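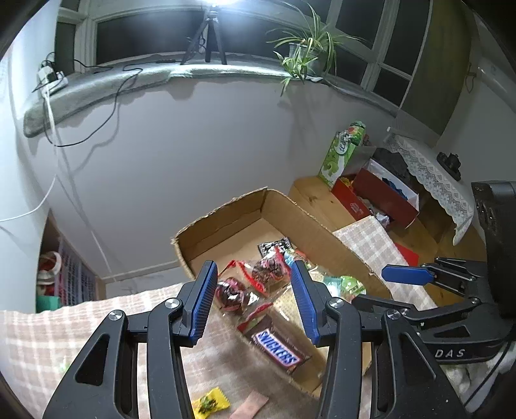 *Figure 7.1. An open cardboard box of snacks.*

# Chapter 7: Mediation and the Host State

In Chapter 6 we looked at direct talks between two governments. Many disputes never get that far. The parties may not recognize each other, or each may fear that asking for a meeting will be read as weakness. In such cases a third state often steps in. This chapter deals with what that state does, what it hopes to gain, and where its influence ends.

We use one case throughout, the Flumley River dispute. Two neighboring states, called the upper state and the lower state in this book, disagreed over water releases from a dam 14 miles above their border. The lower state wanted a fixed minimum flow in dry months. The upper state would discuss releases year by year but would not sign anything permanent. After two failed exchanges of notes, a third government offered the use of a country house at Flitside, and both sides accepted.

## 7.1 Before the delegations arrive

Most of the host's work is done before anyone sits down. At Flitside the preparations took 40 days. The host had to settle the size of the delegations, the working languages, the order of arrival, and what would be said to the press. The last point took longest. Each side wanted to make its own statement on arrival - and each wanted to speak second.
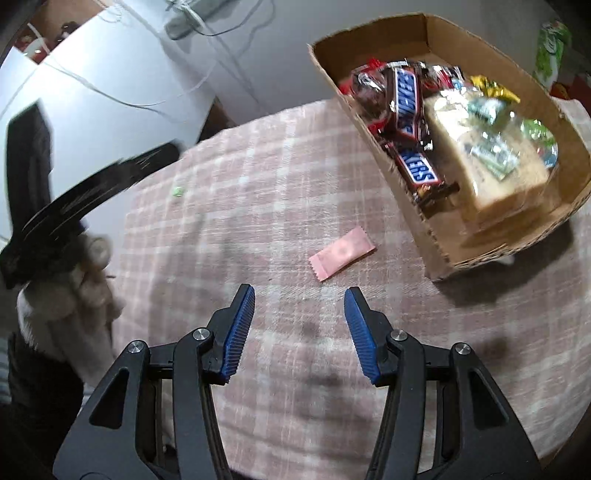 The host's answer was to have both statements issued in writing at the same hour. Small questions of this kind are called *procedural issues*, and students are often surprised by how much time they take up. A delegation that gives way on procedure may be accused at home of having given way on substance.

The agenda was a harder matter. The lower state's draft listed the minimum flow first. The upper state's draft put it last, after flood warnings and repairs to the gauging station at Prelitz. The host proposed two working groups meeting in parallel, so that neither subject came first.

## 7.2 Types of third-party role

Writers on diplomacy usually separate three roles:

- **Good offices.** The third state provides a place to meet and carries messages. It makes no proposals.
- **Mediation.** The third state takes part in the talks and may offer drafts of its own.
- **Arbitration.** The parties agree in advance to accept the third party's decision.

The host at Flitside began with good offices and moved into mediation when the talks stalled over the word "guaranteed." Its draft replaced the word with a schedule of monthly releases, to be reviewed each December. Section 7.4 gives the text of the schedule, and the Śliwiński map at the end of the chapter shows the river, the dam, and the border as they stood when the talks opened.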